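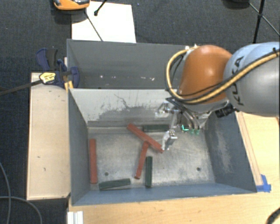

How often should the clamps and fixings around a small robot cell be checked?

At the start of every shift, and again after any collision, however light. A clamp that has crept a few millimeters will not trip an alarm, but it changes every pick position that was taught against it.

Workshop tips: bin picking on a bench

Fix the bin before teaching any points. Hand pressure at each corner should produce no movement. A bar clamp is acceptable for trials. For a cell that runs unattended, bolt the bin to the table.

Mark the bin corners on the table with tape. Colored tape is easier to find than pencil on pale wood. If the bin has left its mark, reteach the reference point. Do not nudge the bin back by eye.

Sheet-metal bins with sloped walls return parts toward the floor, but they also narrow the space for the wrist. Test the deepest pick in each corner at reduced speed with one hand on the enabling switch. Arnaldo Bastos at the Pendville shop uses 10 percent speed for this and records the result in the cell log.

Cables on the wrist need slack for the full rotation of the last axis. Turn the joint to both limits and watch the loops. Replace any tie that has cut into a jacket.

Keep floor cables out of the walking path. Cover those that must cross it.

Wipe the bin floor at the end of the shift. Smudges and scuffs can affect camera readings, and oil lets blocks slide during the grip.

Stop and lock out before reaching into the bin. A paused program is not a lockout. Zulema Salinas keeps the spare padlocks in drawer 15.

Log entries: date, initials, clamp check, cable check, reteach if done. File under Cell 119.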